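Notebook, dye bench, Monday, 4:10 p.m.

Marigold again. The last batch of wool came out of the pot the color of a manila folder, and Lilibeth has already asked whether we were going for manila folder. We were not.

What changed since the good skeins in October: new alum, new wool, different water. So, everything. I would like to say I planned it that way.

Alum first. The old tub was from Celtora and the new bag is from Trernex, finer grind, dissolves faster. I weighed out 27 g for the test skeins both times and the scale agrees with itself, for once. Don't think it's the alum.

Wool. The Bañez stuff feels greasier straight off the cone. I scoured it the usual way and told myself the rinse ran clear. Looking back at my handwriting, I wrote "clear-ish," and I know what I mean when I write that. Scoured one skein a second time this morning and the rinse went cloudy straight away. Suspicious.

Water. Tap here is hard, and weld and marigold are supposed to like a bit of chalk, so this should have helped. It did not help. Ran a small pot with bottled water anyway, 51 minutes at a bare simmer (meant to do 45, phone rang). Slightly duller than tap, if anything. So that theory can go sit with the others.

Twice-scoured skein went into the tap water pot after lunch. Much better yellow. Not October yellow, but you could hold it up in company. Clipped a bit to the card, row 9.

For a target, I'm holding out for something between lemon and egg yolk, and I have stopped pretending a paint chip will tell me.

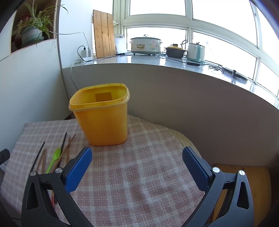

Noel thinks I'm chasing the wrong thing, and that the October flowers were picked fresh while these were dried and sat in a paper sack all winter, so of course they're weaker, and had I tried just using more of them. I had not. He also wants the pot kept well under a simmer, on the grounds that marigold goes brown if you bully it.

Fine. Tomorrow: double the flowers, scour everything twice, lid off, thermometer in. Five skeins, same cone. Gerardo has the good thermometer — get it back before he uses it on soup.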